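引き出しの奥の国

どの家にも、何が入っているのか誰も答えられない引き出しがひとつある。台所にあることが多い。
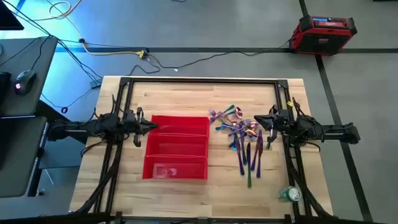 うちのは上から三段目だ、とフィン・ハーバーコルンは書いてきた。開けるたびに何かが引っかかって、半分までしか開かない。中身を減らせばいいのはわかっている、しかし減らすには全部開けなければならず、全部開けるには減らさなければならない。もう六年このままだという。

本誌が前号で「あなたの家の開かない引き出し」を募ったところ、届いた手紙は435通だった。恋愛特集のときより多い。編集長は複雑な顔をしていた。

手紙を読んでいくと、日本の台所の引き出しには共通の地層があることがわかる。いちばん上は割り箸とコンビニの小さなスプーンで、これは毎週積もる。その下に輪ゴム、からしの小袋、弁当についてきた醤油。さらに掘ると、前の炊飯器の説明書が出てくる。炊飯器はとうに捨てたのに、説明書だけが保証期間を大幅に超えて勤務している。最下層には鍵がある。何の鍵かはわからない。わからないから捨てられない。鍵を捨てた翌日に、その鍵でしか開かないものが現れると、われわれは固く信じている。

ゾウハリのような、と書いてきた人がいたが、これは最後まで意味がわからなかった。「象が針の穴を通るような開け方」のことかもしれない。心当たりの方はご一報ください。

こうした引き出しに秩序をもたらそうとする商売も、もちろんある。片づけの相談を受けているソランジュ・ルゴフの教室を、11月に訪ねた。受講者は午前十時に集まり、まず自宅の引き出しの中身を紙に書き出す。見ずに、である。それから帰宅して答え合わせをする。当たる人はまずいない。「皆さん、持っていると思っている栓抜きは二本で、出てくるのは五本です」とルゴフさんは言う。「缶切りはその逆です」

私もやってみた。栓抜きは四本あった。缶切りはなかった。

道具の側にも言い分はあるだろう。雑貨メーカーのホンデンが出している仕切りトレーは、値段が1000円で、幅を変えられるのが売りだ。買った日の夜、私はフォークをフォークの場所に、匙を匙の場所に入れ、用もないのに三回開けて眺めた。四日目に電池が入ってきた。単三が二本、新しいのか使い切ったのか見分けがつかない。一週間後には匙の列に洗濯ばさみが寝ていた。入れたのは家族の誰かだが、うちは妻と二人暮らしで、妻は洗濯ばさみを台所に持ち込んだことがないと言う。この件はまだ係争中である。

競合のゼルナーノは、仕切りを細かくする路線を取った。多いものでは小部屋が二十もあり、爪楊枝の部屋まで決まっている。読者の評判は割れていて、几帳面な人ほど途中で投げ出すらしい。部屋が余ると何かを入れたくなり、入れるために買う。ある読者は空いた一室のためにオリーブの種抜きを買い、オリーブはまだ買っていない。

逆に、引き出しをやめてしまった人もいる。手紙によれば、使う道具を全部壁に吊るし、残りは箱に詰めて実家に送ったそうだ。台所は見違えるほど片づき、実家の母親からは電話がかかってくるようになった。

取材の終わりに、フィンに例の三段目のその後を尋ねた。定規を差し込んで引っかかりを押し下げ、ついに全開にしたという。原因は玉じゃくしだった。ほかに、なくしたと思って買い直した玉じゃくしが二本。結局どれを捨てたのか訊くと、いまは三本とも戻してある、向きを変えたから開くのだ、という返事だった。

なお、次号の募集テーマは「冷凍庫の底」です。正体のわからない包みをお持ちの方は、溶かす前にお便りをください。採用の方から抽選で100名様に、油性ペンを差し上げます。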